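Long thread on the Tikham planner rewrite. I've been promising this since April and people keep asking why the old release is frozen. Posting it in pieces.

Tikham is our motion and grasp planning stack for small two-finger arms. It takes in camera streams and joint states and puts out short chunks of motion. The release I'm describing is tagged 22/09/2019 in the changelog, if you want to read along.

First problem was cameras. The old code treated every view as equally useful all the time. It took the features from each one, stacked them, and handed the pile to the policy. If one view had nothing in it, the policy got nothing from it and carried on as if it had.

Fixed cameras near table height are the worst for this. Something big ends up right up against the lens and the arm is behind it. 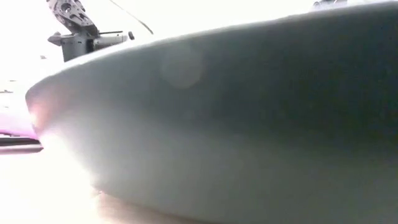

Table-height view. Part of the arm upper left, the fingers out of sight behind the gray-teal thing.

A person looks at that and goes to another camera. The old stack did not. The detector even reported high confidence on views like this one, because one large smooth surface is a very easy thing to segment.

So step one in the rewrite is a per-view visibility score. We know the joint angles and the camera calibration, so we project where the fingertips should be. Then we check whether the image agrees. If the fingertips should be in view and the pixels say otherwise, the view is marked blocked.

Blocked views stay in the log. They get a weight near zero at planning time. We tried dropping them completely and it made replay a mess, with stream lengths that didn't match and timestamps that slid against each other.

Glare gets its own flag. We used to fold it into the blocked score and then couldn't tell the two apart later. A view can be washed out on one side and fine on the other -- the mask has to be per region.

The check costs 3 milliseconds per view on our machines. I was ready to live with more than that.

Second problem was timing. The planner asks for a chunk, the chunk shows up late, and the arm either waits or runs off the end of the old one. Waiting looks like stuttering. Running off the end looks like a bug report.

We now request the next chunk while the current one is still playing, and blend across the overlap. Default overlap is 100 milliseconds. If the new chunk disagrees too much with the old one at the seam, we slow down through the blend and write a line to the log.

Please read those log lines before opening an issue. Most of the "arm hesitates near contact" reports we got came with a log that already said why.

Third problem, and the one I spent the most time on: grasp proposals for thin round things. Plates, lids, shallow bowls. 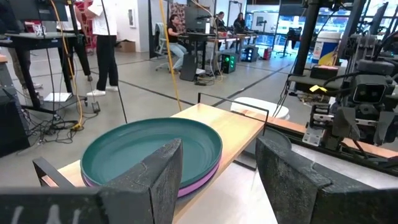

Grasp scoring in Tikham used to run on one object at a time. You gave it a mask, it gave you ranked finger placements, and it assumed everything outside the mask was free space or an obstacle. That holds up for a mug on a table. With a teal plate sitting directly on a pink-lavender one, the lower plate is only a thin band of color along the edge, and the old scorer either merged it into the top plate or called it an obstacle and refused to put a finger anywhere near the rim. Both answers are wrong if the job is to lift one plate.

The new scorer has a third label, "support." A support object can be touched lightly but shouldn't move. The planner may place a finger close to it and pays a cost for any predicted motion in it.

Racks and trays get the same label. Thin wire was a separate headache, since our depth data has holes wherever the wire is. We fit line segments in the color image and inflate them a little. Crude, but it's been stable.

Test set for the stacking work is 400 recorded attempts across our bench and the one at Stokholm. The old scorer gave no valid proposal at all on 119 of them. I'm not posting the new number until the Stokholm people have rerun it on their end -- their calibration is different from ours and I'd like both.

One more change in the wrist view. Anything past the far edge of the work surface is now masked out before features are computed. Floors, desks, chairs, people walking around. The policy was picking up on the background, and swapping the background in replay changed its outputs. With the mask on, that effect mostly goes away.

Tooling. The replay viewer, Valderrama, now shows the per-view weights as a strip under each stream. Click a dip and it jumps to that moment in all views. It still leaks memory on long sessions. Restart it between files for now.

Breaking changes: the config key for camera lists is now "views," masks are required, and the old single-object grasp call is gone. The migration script handles the first one. The other two you do by hand.

Not in this release: the Burville force controller. It builds against the new interfaces but I haven't run it enough to ship it. It will go out on its own branch.

Replies are open for config questions. For bugs, attach the log and the calibration file.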